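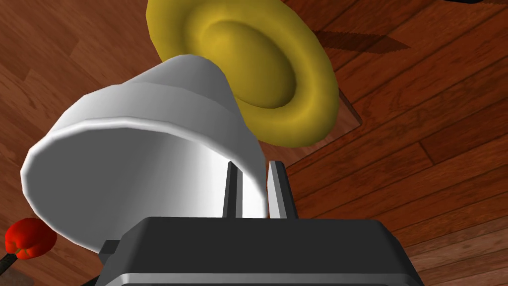 **Wrist camera planning on the kitchen table task - share your settings**

**hemlock_pid** wrote:

I've been running the kitchen table set in our simulator for two weeks now and I'm hooked, so I thought I'd start a thread. The stack is Nemen for planning, Wundomton for perception, and a plain joint impedance controller underneath. Dual arm, parallel grippers, one camera on each wrist.

The bit I'm most excited about is grasp selection straight from the wrist view. No head camera at all for the last part of the approach. The planner gets a segmented mask and a rough depth estimate, samples 500 candidate grasps, throws out anything that clips a neighbour, then scores what's left. On my old desktop that takes almost 70 milliseconds, and I didn't expect to get anywhere near that!

My trouble is the white cup when it's lying beside the yellow bowl. 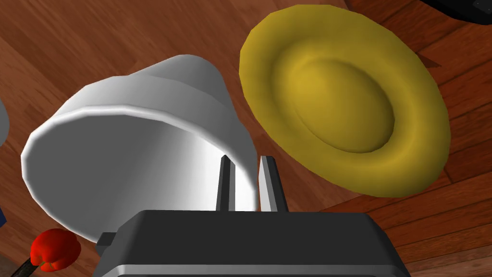

*Wrist view, cup on its side with its base toward the bowl. Fingers across the mouth of the cup.*

The sampler loves the rim here. I'd prefer a grasp across the body, but the bowl is so close that most of those candidates get rejected by the clearance check. I've got the clearance margin at 2 mm and I'm nervous about going lower. What is everyone else using?

---

**torque_and_tea** wrote:

Great to see somebody else on Nemen! I'd leave the margin alone and look at your collision shapes. If you're using the default convex hulls, that flared rim on the bowl gets filled in and you lose all the space underneath it. Run a proper decomposition on the bowl and the cup and you'll probably get a heap of body grasps back.

Also, rim grasps aren't bad. I'd happily take a rim grasp on a cup every time.

---

**mallee_bot** wrote:

Going to disagree on the rim. It's fine for lifting, but if the next step is placing the cup upright you're relying on the wrist to do a big rotation near its limit, and the planner doesn't know that when it scores the grasp. Score the grasp and the place together or you'll be chasing odd failures for weeks.

My other suggestion is to bring the head camera back in for the early part. I know the wrist-only idea is appealing, but look at how much context you get from up top. 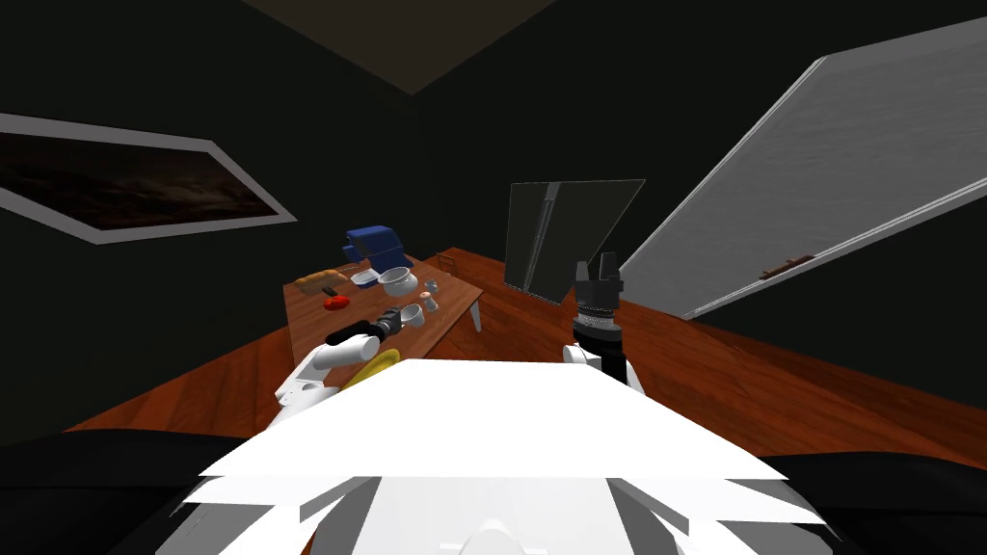 With Seppälä you can fuse the two views into one occupancy grid, and the arm that's not working can stay parked out over the floor as a fixed obstacle. The planner then treats it as a lump and leaves it be. It cut my replans right down, and the config is only 34 lines.

---

**hemlock_pid** wrote:

Oh, the convex hulls! Yes, I'm on the defaults. I'll redo the bowl tonight.

@mallee_bot I take the point on joint scoring, and I'll try it. I'm less sold on fusing the head view. Every time I've done that, a small calibration error turns up as a ghost edge on the table and the planner behaves as if there's a wall there. Wrist-only has been much calmer for me.

---

**torque_and_tea** wrote:

Ghost edges are usually a timestamp problem. Check whether the head frames are being stamped on arrival or on capture. Even in sim that can bite you if the render runs behind the physics.

---

**mallee_bot** wrote:

What they said. And wrist-only has its own weak spot, when the target is out at the side of the view or not there at all.

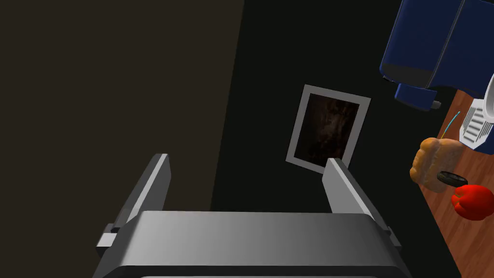 Wundomton will still hand you a confident mask for half a bell pepper, and the centroid is wrong because it only knows the visible half. I add a cost for masks that touch the image border, so the first motion is always a small pan to bring the object in. Cheap to write and it feels like magic when it's running.

---

**hemlock_pid** wrote:

Stealing that border cost, thank you! I've been doing a fixed search sweep and it's painfully slow.

---

**gearlash** wrote:

Joining in with a Hemurley user's perspective - you can do the border thing as a soft constraint in the optimiser and skip the separate pan. The arm curves in as it approaches. It does need a decent warm start, otherwise the solver wanders off.

---

**mallee_bot** wrote:

I tried the soft constraint and went back. Lovely motion, but much harder to debug when it goes wrong. A separate pan shows up in the log as its own step and I can see what the mask looked like before and after.

---

**hemlock_pid** wrote:

Update: decomposed the bowl and the cup, left the margin where it was, and body grasps are now showing up near the top of the list. Haven't touched the timestamps yet. I'll do joint scoring next and post the cost weights once I've cleaned up the file.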